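Stock count, returns and the move to Urkby

The spare parts counter has been at the Irevano site for 11 years, and most of you know it as the hatch at the end of the corridor with the bell that sticks. From February it will be at Urkby, in the single-story building next to the weighbridge. The hatch at Irevano will stay open until the new counter is ready to take orders, so there should be no gap. If you turn up in the morning and find the shutter down, go to the main desk and they will phone through.

The reason for the move is space. When the counter was set up it held brackets, hinges, fasteners and a small range of seals for the older Plotero shelving. Since then we have taken on the door hardware and the full run of Plotero fittings, and the room has not grown. Heavy items have been going into the hallway and the long rails have been kept in the loading bay, where they pick up dirt. At Urkby everything will be under one roof, and the rails will have a proper rack.

What changes for customers

Counter hours will be 7:30 a.m. to 4 p.m., with no lunch closing. Orders phoned in before 11 will be ready the same afternoon if the part is in stock. Orders after that will be ready the next working morning. We used to promise two hours, and we missed it often enough that it was not a useful promise.

Parking is on the left as you come through the gate. The spaces in front of the building are for loading only. Please don't leave a trailer there while you walk over to the weighbridge office, as the trucks need that side to turn.

Account numbers stay the same. So do trade discounts. The minimum order for delivery is going from nothing to a flat charge on small orders, and the new rates are on the sheet that went out with last month's statement. If you did not get the sheet, ask at the counter and we will print one.

The count

We finished the full stock count before starting to pack. The last full count was done before the door hardware came in, and the system had drifted a long way from the shelves. The count found 1226 separate part lines. The system had a good many more than that, mostly old numbers for parts that had been replaced and never closed off. Those have now been removed, so if you order by an old number and are told it does not exist, give us the name of the part or bring in the one you are replacing.

A few things came out of the count that are worth passing on. We have far more of the short angle brackets than we thought, 2000 in all, and they will be sold at a lower price until the number comes down. We have far fewer of the left-hand gate latches than the system said. Anyone with a back order for those has been called. The heavy strap hinges were right to the piece, which was a pleasant surprise given how often they are moved.

The errors had one main cause. Parts were being taken for a job, and the ones not used were put back in whatever bin was closest. A bracket with a slightly different hole spacing looks the same as its neighbor until somebody tries to bolt it up. Several customers have been sent away with a mixed bag over the years, and we apologize for that. The mixed bins have all been tipped out and sorted by hand against a sample piece.

Bins and labels

At Urkby each part line has one bin and one shelf position. The label on the shelf has the part number, the name and the bin size. The bin itself has the part number only. If the two do not match, the bin is in the wrong place, and staff have been asked to fix it then and there.

We looked at several bin sizes and settled on two. Small fasteners go in the shallow ones. Brackets, latches and anything with an arm or a flange go in the deep ones, where they can lie flat or at an angle without sticking out into the aisle. Nothing gets stacked above the rim. If a delivery is too big for the bin, the extra goes to the overflow bay with a card saying where it came from.

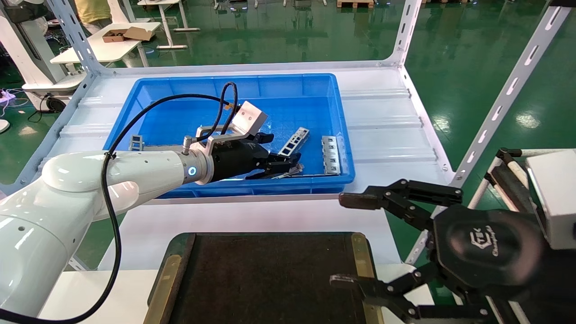 Returns are the other half of this. Starting with the move, no returned part goes straight back on the shelf. It goes in the returns tray at the end of the counter, gets checked against the sample board, and is put away at the end of the day. That means a credit may take until the following day to show on your account. Parts must be clean and unused, and we need the receipt or the order number. Cut rails cannot be returned. Opened bags of fasteners can be, if the bag is close to full, and we will weigh it to work out the credit.

Orders of 500 pieces or more are now handled separately. They will be picked from the overflow bay and not from the counter bins, so that one large order doesn't empty the shelf for everyone else. Please allow three working days for these. If you know a large job is coming, a phone call ahead of time helps a great deal, even if the final number is not settled.

The catalog

The printed catalog is being redone to match the new part lines. The old one has a gray cover and should be thrown out once the new one reaches you. Drawings in the new catalog show hole centers in inches and millimeters, which many of you have asked for. The section on Plotero fittings has been moved to the front, and the old and new part numbers are listed side by side at the back.

Two pages in the draft had the wrong finish listed for the corner plates. These have been corrected for the printed copy. If you were sent the draft, please check the finish with us before ordering corner plates from it.

Getting rid of the old fixtures

The wooden drawers from the Irevano counter are free to anyone who can collect them. They are heavy and a few of the runners are worn. The steel cabinet with the sliding doors has already been claimed. Ask at the hatch before the end of the month, and bring a second person to lift.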